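Trevor Arsenault has been gathering demonstrations for Stollside since June, and he talks about freezer lids the way other people talk about their gardens.

"You think you know how to open one," he told me over a very large coffee. "Then you do it 40 times before lunch with a gripper in your hand, and you start noticing your own elbow."

The idea, as he patiently explained (twice, bless him), is that a person carries the gripper through an everyday chore and the recording becomes an example for the learning system. No robot arm is needed at that stage, just people and plenty of patience.
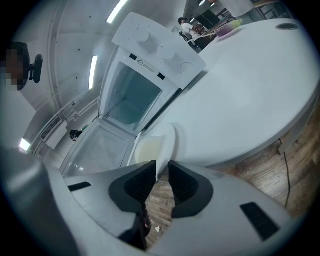
The view from the hand-held gripper, with the chest freezer open and a yellow plate on the table.

His colleague Gregor Nisbet sorts the recordings afterward, and he is fond of the untidy ones. "I threw out 17 last month, and I felt bad about every one," he said. "If somebody hesitates and then recovers, I keep it. I want the system to see that too."

Do they ever get bored? Arsenault laughed and thought it over for quite a while. "Plates, no. I like plates. Ask me again when we get to folding towels."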